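Open day at the Lindemann pottery, Sirnitz
2023-10-12

I had been meaning to get up to Sirnitz for years, and when my sister-in-law mentioned that the Lindemann pottery was opening its doors I packed a sandwich and went. The drive takes longer than the map lets on (there are goats), but what a welcome! Jocelyn Penner showed our group through the clay cellar first, where it smelled like rain, and then up to the kiln room, which holds 200 pieces at a time and is still fired by the same family.

I could have stayed by the throwing wheels all afternoon. We each got 10 minutes at one, and mine produced something I have decided to call an ashtray, though I don't smoke. Lunch was dumpling soup in the yard, and I had a long chat there with a couple who had come over from Pikurport just for the glaze talk.

The shop was my downfall, of course.
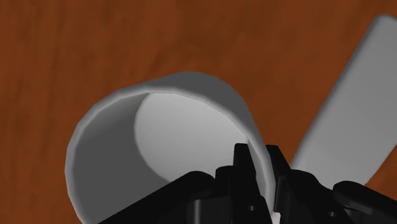 Coffee tastes better to me from a plain cup, so I passed up the painted ones and spent 20 euros on the simplest thing they had. Jocelyn wrapped it in newspaper for the ride home. They open again in December, and I've already told my sister-in-law she's driving.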